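Visit to the Clumimden test hall, Skotgate
Posted January 7, 2020

Our small group from the packaging side went to Skotgate to see how the people at Clumimden write and keep their safety rules for two-armed robots. I promised my colleagues a report, so I wrote it in the train with my notes on my knees. Please excuse that it jumps a little.

We arrived too early and had to wait at the gate, where each visitor gets a badge and a sheet to sign. My badge had number 352. The sheet is one page only. I liked this, because at our plant the visitor sheet has grown every year and I am sure that people sign it without reading.

Our guide was Brijesh Bajpai. He is responsible for the rule book and he began with it before we saw any machine. The book has seven chapters. The old one, which they took over from Vermeulen together with the first cells, had 369 numbered rules, and many of them said the same thing with other words. He kept the old binder on the shelf and let us look inside. There were three different rules about who may open the door of a cell, and two of them did not agree.

Now each rule must have an owner and a date for the next check. If the owner leaves the company, the rule gets a new owner in the same week or it is taken out. I asked what happens with a rule that is important but no one wants. He answered that he gets it himself, and that he has too many of those.

The part which was most useful for me was the order of work. A new task does not go to the real cell first. It is run in simulation, and the person who wrote the task sits together with a second person who did not write it. They go through the chapter on reach and clearances and stop the run at the places where an arm comes near to an object or to furniture. The second person must sign. At our place the author and the checker are often the same man, and I wrote this in my notes with a thick line under it.

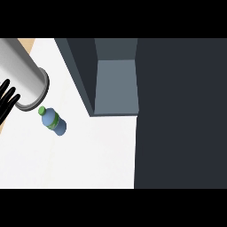

They also have a rule that a simulated run which looks good is not a permission. It only gives the right to ask for time in the cell. There the task starts at low speed, with one person at the stop button who has no other job. He may not hold a laptop, and he may not talk on the phone. Mr. Bajpai was quite strict about this point and repeated it to us on the stairs.

After the coffee we went down to the hall. The floor is marked with yellow and white lines. Yellow means that you need a permission from the shift leader, white means that you stay on your side when the lamp is on. One of our group put his bag over the white line and a technician asked him in a friendly way to move it. I was glad to see this, since a line on the floor helps only if someone reacts.

We saw a gripper change. The air is shut off, the valve is locked, and the key goes in the pocket of the person doing the work. Then he tries to start the arm on purpose, to see that it does not move. We have the same steps on paper in Trarnthorpe, but I know that the last one is sometimes forgotten.

Some things I would do differently. The near-miss book lies in the office upstairs, and I think it should be in the hall. Also the signs in the cells use small letters, and with safety glasses I could not read them well from the door. I said both things to Mr. Bajpai and he wrote them down.

In February two people from Clumimden will come to us in Trarnthorpe and look at our cells in the same way. Before that I want to bring our own rule list in order, at least the part about doors and keys. Who wants to help me with this can find me in the office next to the tool store. I have also a copy of their one-page visitor sheet, which we are allowed to use.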